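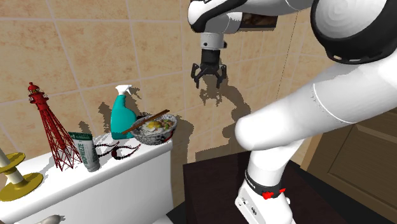
Desumidificador Nokix para casa de banho: três meses depois, continuo sem estar convencida

Por Yetunde Bashir, 11 de setembro de 2024

Comprei o Nokix em julho, depois de ler na página da loja que resolvia "de vez" a humidade em divisões interiores. Desconfio sempre de quem resolve coisas de vez. A minha casa de banho não tem janela, tem uma grelha de ventilação que deve ter sido instalada por alguém com pressa, e todos os invernos o teto ganha umas manchas que eu limpo e que voltam.

Paguei 85 euros. É um daqueles aparelhos pequenos, de efeito Peltier, sem compressor. A caixa promete recolher 310 ml por dia, e só nas letras pequenas do manual se lê que o valor foi medido a 30 graus e com 80% de humidade relativa. Se a minha casa de banho estivesse assim o dia todo, eu mudava de casa.

O que acontece numa utilização normal é bem mais modesto. Ligado de manhã à noite, com dois duches pelo meio, o depósito nunca chegou sequer a metade. Esvazio-o quando me lembro. O sensor de depósito cheio, por isso, ainda não o vi funcionar e não posso dizer se presta. A tampa do depósito é que já sei que não presta: encaixa torta e, se a pessoa não reparar, leva com a água no pé a caminho do lavatório.

Quanto ao ruído, o fabricante fala em "silêncio absoluto". Há uma ventoinha lá dentro, portanto silêncio absoluto não há. É um zumbido baixo, tolerável de porta fechada, irritante com a porta aberta para o quarto. O modo noturno baixa a luz do painel e, tanto quanto o meu ouvido percebe, mais nada.
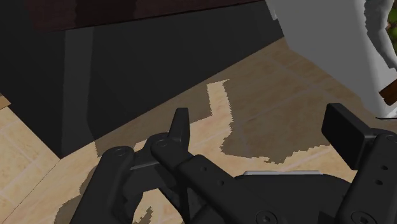 O espelho desembacia um pouco mais depressa, isso concedo. As toalhas secam na mesma: deixo uma pendurada à noite e de manhã continua com aquele toque frio. Fiz a comparação com o aparelho desligado durante uma semana e a diferença era tão pequena que podia perfeitamente ser do tempo que fazia lá fora.

Uma vizinha emprestou-me o Neltach dela, que é de compressor, custa bastante mais e pesa como uma mala de viagem. Faz barulho a sério. Também encheu o depósito numa tarde de chuva, coisa que o Nokix não faria nem com ajuda. Não cabe entre o lavatório e a parede, e foi por isso que o devolvi, com alguma pena.

Escrevi ao apoio ao cliente por causa da tampa. Responderam passados três dias com um texto copiado do manual, a sugerir que verificasse se a tampa estava bem encaixada. Insisti e não tive mais notícias.

Vale a pena? Para um armário, uma despensa ou um roupeiro encostado a uma parede fria, talvez. Para uma casa de banho interior onde se toma duche todos os dias, eu gastava primeiro o dinheiro num extrator decente. Já pedi orçamento para trocar o meu e, se o valor não for um disparate, o Nokix vai para dentro do roupeiro.

Classificação: 2 em 5. A segunda estrela é pelo espelho.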